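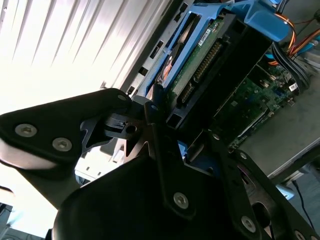

*Side panel off, tower lying down. Hard drive in its blue caddy, wires at the top right.*

## Getting a hard drive out of an old tower with a blue plastic caddy – do I squeeze, slide or unscrew?

**Clotilde Barbier**
Posted Sat 30 January in Desktops & Older Hardware

Hi everyone! First post on here, so go easy on me. I've got an old desktop tower that has been sitting under the sewing table since we moved, and I finally want to get the hard drive out of it before the rest goes to recycling. It has 3780 photos on it (I know the number because I wrote it on a sticky note years ago when I swore I was going to back them up, ha) plus a folder of my mother's recipes that I typed in over one very long winter. So I'd like to not break it.

What I've done so far: shut it down, unplugged everything from the back, laid it on its side and took off the side panel. That part was easy. Then I looked in and lost my nerve.

The drive is in a blue plastic holder. I can see the green circuit board on the underside of the drive, with a tiny white label on it that I can't read without my good glasses, and a row of gold pins along the edge of the board. There's a second, smaller row of pins right by the first one. Then there's a thick black plastic bracket going across the bay, and a bigger blue piece that looks like a latch or a handle over the drive. Next to that is a bundle of orange, yellow, red and black wires curling down, and some flat black cables heading for the motherboard.

My questions, sorry, there are a few:

- Does the blue thing mean "pull me"? My brother-in-law says blue always means pull. He also once pulled the blue thing on our dishwasher and we had water in the hall.
- Do I need a screwdriver at all? I have a decent set, including the little ones.
- Once it's out, what do I buy so I can read it on my laptop? The laptop only has USB.
- Is it bad that I've been touching the metal case with a fleece on?

I don't know the brand. The sticker on the front came off ages ago and left a gummy square. It was a hand-me-down from a school office, if that helps anyone. Thank you!!

---

**Kamath**

Hi Clotilde, welcome! I've pulled a lot of drives out of office towers and the colored plastic caddies are usually the nice ones to work with. I can't promise yours is the same as the ones I've had my hands in, so go slow and stop if anything feels like it's bending more than it should.

Your brother-in-law is sort of right. A lot of business desktops use one color for the parts you're meant to handle, and blue is a common one. So the blue latch and the blue caddy are where I'd be looking first. The black bracket I'd leave alone until you know whether it's in the way. Sometimes it's part of the bay and doesn't move at all, sometimes it hinges. If it hinges, you'll find a tab.

How I'd do it:

1. Power cord out of the wall. You've done that already, but check again! Then hold the power button in for 8 seconds to drain whatever's left.
2. Take a phone picture of the cables before you touch any of them. You probably won't be putting it back together but it's a good habit, and it's saved me more than once.
3. Find the two cables that belong to the drive. One brings power and one brings data. Follow each one with your finger right up to the plug. Don't assume the colored bundle goes to the drive just because it's near it – those wires often wander past on their way to something else.
4. Pull each plug by the plug, never by the wires. If there's a little metal clip or a ridge on the plug, press it down first. Straight out, no rocking up and down. The plastic tongue on the drive's connector is the easiest thing in the whole machine to snap.
5. Now the caddy. Look at both ends for tabs you can squeeze with your thumb and finger. Squeeze, lift gently, slide. If nothing gives, try the big blue latch, which on some cases swings out of the way and frees up whatever is under it.
6. With the caddy on the table, check how the drive sits in it. Most of the ones I've had are held by little pegs that poke into the screw holes on the sides of the drive. You flex one side of the caddy outward and the drive comes off its pegs. They feel like they're going to crack. They mostly don't.

So you may not need the screwdriver, but keep it near you. Some caddies have screws as well.

About the fleece: take it off, touch a bare bit of the metal chassis, carry on. I wouldn't lose sleep over it. Hold the drive by its long sides and keep your fingers off the green board and the pins.

For reading it, tell us what the connector looks like once you've got the plugs off and somebody can point you at the right adapter. Two L-shaped slots side by side, one longer than the other, is SATA, and those adapters are cheap and everywhere. Two long rows of bare pins you can count like a comb is the older IDE kind, and you'd need a different one. Don't order anything until you've looked.

One more thing! If the drive is a full-size 3.5 inch one, get an adapter with its own power brick. The USB port alone won't spin it up.

---

**Brillard91**

just yank it lol. mine had the blue clips too and it popped right out. used a dock I got at a yard sale for 2 bucks

dont forget to eject it in windows before you unplug it tho

---

**Culia**

Please don't yank it, Clotilde. Kamath's steps are good and I'd follow those. I only want to add what comes after, from somebody who got the drive out beautifully and then did something dumb.

I put mine down on the kitchen counter while it was still running off the adapter, then picked it up to see if it was getting warm. It was. It also started clicking a few weeks later, and I can't swear the two are connected, but I don't move them while they're spinning anymore. Put it on something flat and firm, green board side not touching anything metal, and leave it there till you've copied everything and ejected it. I use a folded dish towel under mine, with nothing over the top so it can breathe.

Copy the photos first, before the recipes or anything else big and fiddly. No wait, if your mother's recipes only exist there, copy those FIRST, they'll be tiny and take seconds. Then the photos. Drag them over in batches by folder so if one file is bad and the copy stops, you know where you were. And put them in two places. An external drive and an online account, or an external drive and your sister's house, whatever you'll really do.

If Windows pops up a box asking whether you want to format the disk, the answer is no! Close it and come back and ask us. If it says you don't have permission to open the user folder, that one's normal, click Continue and let it churn for a bit.

Also, with a machine that came out of a school office there might be somebody else's old files in there. Mine had a whole year of lunch menus.

---

**Clotilde Barbier**

You're all lovely, thank you. (Even you, Brillard91, but I'm not yanking it!)

I've printed out Kamath's list and I'm going to do it tomorrow morning when there's daylight in that room and no fleece on me. I'll check the connector shape before I buy anything and post back with what I see. Culia, the recipes are going first. There's a plum cake in there I haven't made since May because I can't remember how much butter.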